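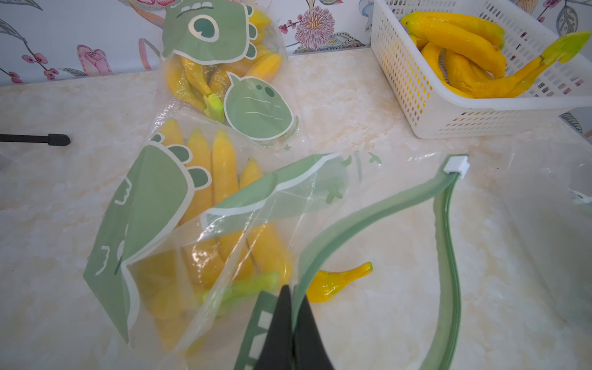 Bolsas con cierre para los juegos de piezas sueltas

Desde agosto, los juegos de piezas pequeñas de la ludoteca Bestholm se guardan y se prestan en bolsas transparentes con cierre deslizante. Las cajas de cartón se quedan solo para los puzles y los juegos de tablero. El cambio afecta a la comida de juguete, los animales, los bloques pequeños y los accesorios de cocinita, que son los juegos que más vuelven incompletos.

El inventario que cerramos antes del verano daba 878 piezas sueltas en las estanterías del fondo, sin contar los bloques grandes. De casi todas sabíamos a qué juego pertenecían. El resto estaba en el cajón de la mesa de devoluciones, mezclado con fichas de parchís y tapas de rotulador. Rok Radonjić, que lleva las estanterías del fondo, propuso probar primero con la fruta y ampliar después si no había problemas. La prueba duró 30 días y en ese tiempo no hubo que reponer ninguna pieza.

Las bolsas son de plástico transparente con dibujos en verde: un dinosaurio, caras de personaje y brotes pequeños. Elegimos ese modelo por el tamaño y por el cierre, que se desliza con un tirador blanco y lo manejan bien los niños a partir de cierta edad. Los dibujos tapan una parte del contenido, pero queda plástico libre de sobra para ver lo que hay dentro. Alguna familia ha preguntado si se pueden comprar. No las vendemos, aunque en la papelería Šimko suelen tener un surtido parecido junto a las bolsas de merienda.

Los plátanos fueron el primer juego que pasó a bolsa. Son amarillos, de juguete, y tienen una pieza verde aparte que hace de tallo. Esa pieza es la que se pierde. Al guardarlos conviene ponerlos de pie, con las puntas hacia arriba, y dejar el tallo atravesado por delante, donde se ve desde fuera. Si se meten todos tumbados y de cualquier manera, la bolsa abulta más por un lado, el cierre queda forzado y se acaba abriendo en la estantería.

Para cerrar bien la bolsa:

Apoyadla en la mesa, con la boca hacia vosotros.
Empujad las piezas hacia el fondo.
Sacad el aire con la palma de la mano.
Llevad el tirador hasta el final y repasad la banda verde con dos dedos.

Si la banda se queda ondulada o abierta por una esquina, es que hay demasiadas piezas. En ese caso se reparten en 2 bolsas y se avisa en el mostrador para que las dos lleven el mismo número. No hace falta apretar.

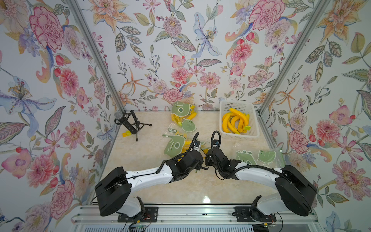
Las bolsas cerradas se dejan de pie en el carro de devoluciones, sin apilar. Por la tarde se revisan y vuelven a su sitio. Cada juego tiene su ficha en el mostrador con la lista de piezas, de modo que quien lo devuelve puede repasarla en un momento antes de irse. Si falta algo, se apunta en la ficha y ya está – no se cobra nada por la primera pieza perdida y casi siempre aparece debajo de un sofá a la semana siguiente.

Pedimos también que no se mezclen juegos en la misma bolsa. Pasa sobre todo con la fruta y las verduras, que en casa acaban juntas en la misma cesta, y separarlas después nos lleva bastante rato. Los bloques amarillos pequeños son otro caso: hay dos juegos casi iguales, el de Katside y el de Inik, y solo se distinguen por el canto, que en el de Inik es más redondeado. Si tenéis dudas, traedlos en una bolsa aparte y los clasificamos nosotros.

Limpieza

Las piezas de plástico se lavan con agua templada y jabón neutro, y se secan con un paño antes de guardarlas. Con la bolsa cerrada, la humedad se queda dentro y al cabo de unos días huele. Las de tela van en malla a la lavadora, con programa frío. Las de madera, solo con un trapo apenas húmedo. Las bolsas se pueden enjuagar del revés y dejar abiertas boca abajo sobre el escurridor. No las metáis en el lavavajillas, que el cierre se deforma y ya no corre.

Una bolsa rota no sirve para el préstamo, aunque el agujero sea pequeño. Dejadla en el mostrador y os damos otra. Las que tienen el cierre flojo las usamos en el taller para lápices y retales.

Turnos de clasificación

Quedan por embolsar los animales de granja, la vajilla de la cocinita y dos cajones de accesorios de muñecas. Přemysl Bartoš ha preparado las fichas nuevas y las ha dejado en la carpeta azul, por orden de estantería. Quien quiera echar una mano puede venir por la mañana, de diez a doce, o a partir de las cinco y media. No hay que apuntarse. Con una hora se hace una estantería entera si son dos personas, una contando y otra rellenando la ficha.

Para esas tardes vienen bien las mesas despejadas, así que el rincón de dibujo pasa a la sala pequeña mientras dure la clasificación. Los niños pueden ayudar a juntar las frutas por tipos o a buscar parejas de platos. El recuento final lo hace siempre un adulto.

Préstamo

Las condiciones no cambian. Dos juegos por familia y dos semanas de préstamo, con una renovación por teléfono o en el mostrador. La cocinita completa se presta en tres bolsas numeradas y cuenta como un solo juego. Las bolsas se devuelven con el juego, también si vienen vacías por alguna razón. Los puzles de 1000 piezas siguen en su caja, con goma, en el estante de arriba.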